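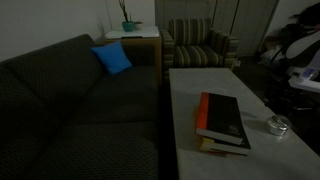 Furnished Unit Inspection Checklist: Living Room
Ziltthorpe Residences, Unit 72
Inspector: Nawal Ghoneim, Fawzy Property Services
Type of inspection: between tenancies
Day and time: Sunday, 9:40 a.m.

Each item is marked Pass, Monitor, Action or Not Tested. Comments are required for every mark other than Pass. The completed checklist is to be kept with the unit record and a copy sent to the owner's agent, Ullow Lettings.

1. Seating

1.1 Sofa, dark gray patterned upholstery. Frame stable under load. Pass.
1.2 Sofa, fire safety label attached and readable. Action.
Comment: Label found under the seat cushions but the print has faded. Request a replacement label or written confirmation from Lindov, the supplier.
1.3 Armchair, striped upholstery. Legs tight, no movement at the joints. Pass.
1.4 Throw pillow, blue. Cover removable, zipper in working order. Pass.

2. Tables

2.1 Coffee table, long rectangular, light marble-like top. Top secured to base. Monitor.
Comment: One fixing on the underside was a quarter turn loose and has been tightened. Check again at the next visit.
2.2 Coffee table, edges and corners free of chips and sharp points. Pass.
Comment: The corners are hard and stand at the height of a small child's head. Corner guards must be fitted before the unit is let to a household with children under five.
2.3 Clearance between coffee table and sofa. Monitor.
Comment: The gap is narrow and the table runs parallel to the seat. Incoming tenants should be told that the table may be moved away from the sofa, provided two people lift it. It must not be dragged.
2.4 Small items left on surfaces.
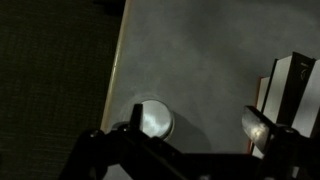 Action.
Comment: A round, shiny silver-colored item, flat and small enough to be overlooked. Loose items should not remain on a tabletop between tenancies, as they may scratch the finish or be picked up by a young child. Bag, label with the unit number and hold at the Ziltthorpe office. Wipe the surface with a soft damp cloth afterward. Do not use vinegar or scouring powder.
2.5 Side table, white top, light brown wooden body. Level and stable. Pass.
2.6 Teal pot with tall stems, on side table. Monitor.
Comment: The pot can be tipped by a firm knock to the stems. Apply museum putty to the base. The small pale bowl or cup beside it may stay.

3. Doors and walls

3.1 Closet doors, rear of room. All panels run freely and stay in the track. Action.
Comment: One panel lifts from the bottom guide when pushed at the upper corner. Replace the guide, Lindov part 994. Finger clearance at the folds is acceptable.
3.2 Wall above sofa. No loose fixings, no damp. Pass.

4. Lighting and alarms

4.1 Light level adequate for safe movement. Monitor.
Comment: The room is dim with the main light off. Provide a floor lamp of at least 1000 lumens. Position the cord along the wall, clear of the walkway.
4.2 Walkway to the door at least 600 mm wide. Pass.
4.3 Smoke alarm. Not Tested.
Comment: To be tested with the hallway alarm when the electrician attends in February.

Items marked Action are to be closed before keys are released. Signed copies to N. Ghoneim.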